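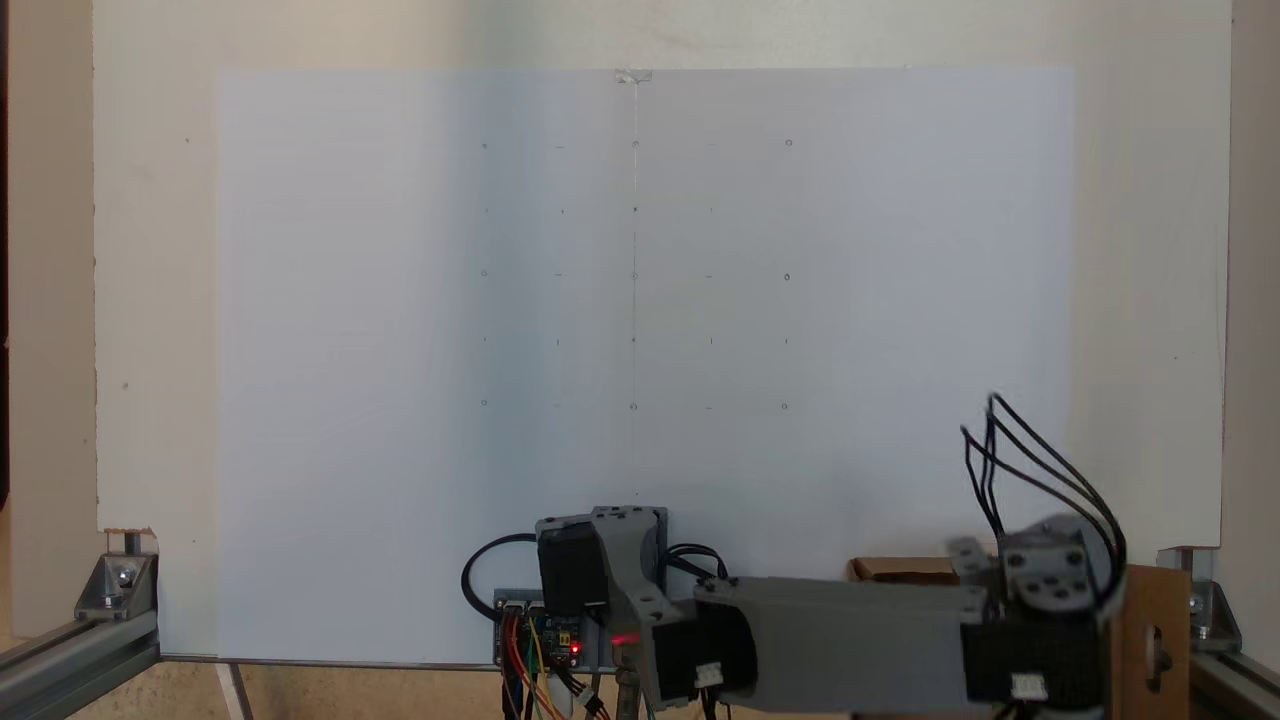

Quem somos

A Lusden é uma escola de desenho técnico e traçado manual. Ensina a construir grelhas, eixos e malhas de pontos a lápis sobre papel branco, antes de qualquer passagem para o computador. Trabalhamos com grupos de 12 alunos, em salas equipadas com pranchetas e painéis verticais.

O que ensinamos

O curso de base tem 432 horas e começa em setembro. O primeiro módulo trata da fixação da folha, do traçado do eixo vertical e da marcação de malhas quadradas. A malha de cinco por cinco é o exercício de referência: vinte e cinco marcas, com círculos nos cantos, nos pontos médios dos lados e no centro, e traços curtos ou pontos nas posições intermédias. O traço deve ser leve. Uma marca carregada dificulta a leitura do conjunto e não se apaga sem deixar vestígio.

Os módulos seguintes abrangem projeção ortogonal, cotagem e ampliação por quadrícula. O programa completo está disponível na secretaria.

Materiais e postos de trabalho

As folhas são presas com fita transparente, em pedaços pequenos, no bordo superior. A escola fornece papel, fita e lápis - os compassos e as réguas ficam a cargo do aluno. Cada inscrição inclui 400 folhas. Os painéis de apoio são verificados no fim de cada módulo.

Instalações

Dispomos de 20 postos, repartidos pela sala Drummond e pela sala Gidthorpe. A sala Drummond destina-se ao traçado; a Gidthorpe, à revisão e ao arquivo dos exercícios. Os trabalhos são guardados na horizontal, sem dobras, até à entrega das classificações.

Página atualizada em 29 abr 2020.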